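The drum room at Irkness

January 31, 2021

I went back to the museum at Irkness in December, on one of the days it was open, and spent most of the visit in one room. It used to be the coin room. The coins have gone upstairs and the space now has nine festival drums in it, on loan from the Bandiretti collection until the lease on their own building is sorted out.

I had seen two of them before, years ago, badly lit and behind glass. They are out on low plinths now with a rope in front. The oldest has a goatskin head that was replaced at some point in the last century, and the label says so, which I was glad to see. A lot of labels skip that kind of thing.

The new work is by Ursina Leitner, who was asked to make a playing copy of the smallest drum. It took her 2 winters. The original shell was bent from a single plank and she did the same, after three failed attempts with wood that had been dried too fast. One of the failures is on show beside the finished copy, split along the grain. I spent longer looking at that than at anything else.

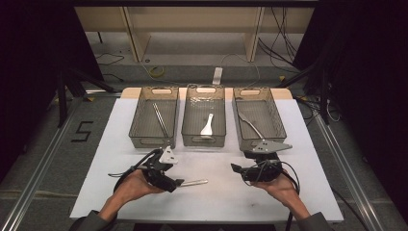 The lacing was the other difficulty. Old photographs show the drum being played but the cords are hidden by the player's arm in all of them. Meinrad Egger, who looks after the collection, found a note in an account book recording 100 lengths of cord bought for the festival, with the price of each. From the lengths he worked out a pattern, and Leitner laced the copy to match. He told me he is fairly sure of the top half and less sure of the bottom.

There was a short talk in the afternoon by Mohammed-Awal Osei, mainly on tuning. He played the copy for a few minutes. It is a dry sound, higher than I expected from the size of it, and it carries well. Someone asked whether the original would have sounded the same and he said he had no idea, as the skin on it is too brittle to strike. Then there was a long question about beaters that I couldn't follow.

I have a couple of complaints. The wall text is set too small and goes on for too long, and the map has Drotlow on the wrong side of the river. I mentioned the map at the desk and they wrote it down. The booklet is good, with proper measurements for all nine drums, and the drawings by Audrey-Anne Li are clearer than the photographs. Mine has two pages bound upside down.

The drums are due to stay until the spring, though the museum is shut at the moment and I don't know whether the dates will move. When it does open again, use the side entrance. The front steps are still being repaired and the sign telling you so is on the inside of the door.

I still want to write up the carved masks from the same visit, but my notes are a mess and I need to check two of the dates first.

Recent posts
Marinho's painted carts, second visit
A reply from Jonas Holzer about the bell frames
Books I finished in December
Weaving samples at Drotlow
Where the coin room went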